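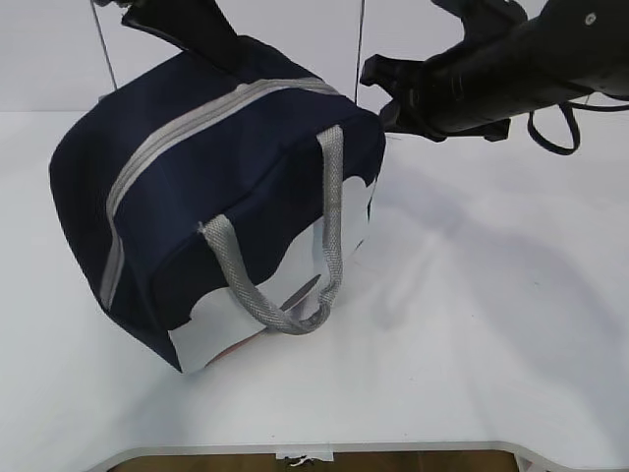 Isla Paewai would like it known that the wombats started it. The burrow under the visitor path at Horstead was there before the path was, she points out, and whoever drew the path should have asked.

Print | E-mail

URWOOD WILDLIFE RESERVE REROUTES PATH AFTER LOSING ARGUMENT WITH WOMBATS

August 2024 — Urwood Wildlife Reserve will close the lower section of its Horstead walking loop until October while the trail is moved uphill, away from a wombat burrow that has been expanding beneath it with no regard for the reserve's maintenance budget.

The new section will be 1,548 feet long and will pass a viewing platform at Quinlan Creek. Visitors can still reach the creek by the upper trail, which is steeper and has 11 benches, most of them at the top.

Wombats are the largest burrowing plant-eaters on earth. They have strong claws, short legs and a backward-facing pouch, which keeps dirt off the young while the mother digs. They also produce cube-shaped droppings and like to leave them on raised spots — logs, rocks and, at Horstead, the bottom step of the information hut.

"We filled in the hole twice," said Paora Whitcombe. "Both times they dug a better one. The second had two entrances. At that point you start to feel you're helping."

Reserve staff believe around eight wombats use the burrows on the slope, though the animals are mostly active at night and do not attend meetings. A wombat can look slow and still outrun most of the people who have said so. Visitors are asked to stay on marked trails, keep dogs at home and resist the urge to pat anything.

Evening walks will continue from the Provell Road gate during the work. Groups are limited to six people. Flashlights must have a red filter, and loaner filters are kept at the gate in a cookie tin.

The old path will be left to grass over. The wombats have been at the north end of it already.

14 shares | 3 comments

Print | E-mail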